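skulto
Got both grippers going in the shared workshop on Friday. Fingers are printed, screw holes lined up first go (yay!), and I've been practising on a bowl. My wrists are cooked after 10 minutes though. Anyone else gone handheld at home?

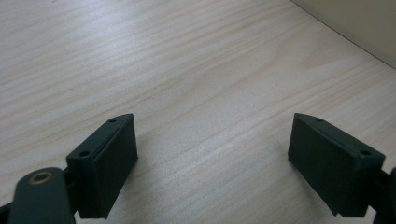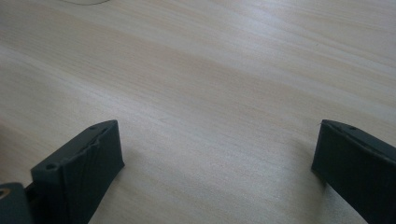
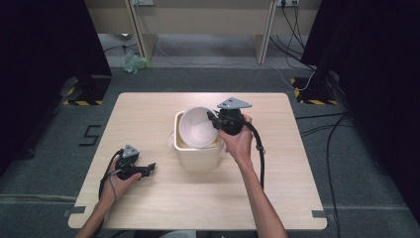
Fingers open over the table in the first two, bowl and tub in the last.

MacBrayne
Nice! I'd reprint the left finger in the second pic, top edge looks a bit rough. Might just be the layers.

stosberg_9
Nah, leave it. It's the pads that do the gripping, not the top edge. I'd sort the cables first, mine kept tugging my hand sideways.

MacBrayne
Disagree, a rough edge is where mine split. 150 g of filament and a whole evening, gone.

skulto
Fair, might do a spare anyway. What infill did you use?

MacBrayne
Way too little lol. I'll dig out the file tonight.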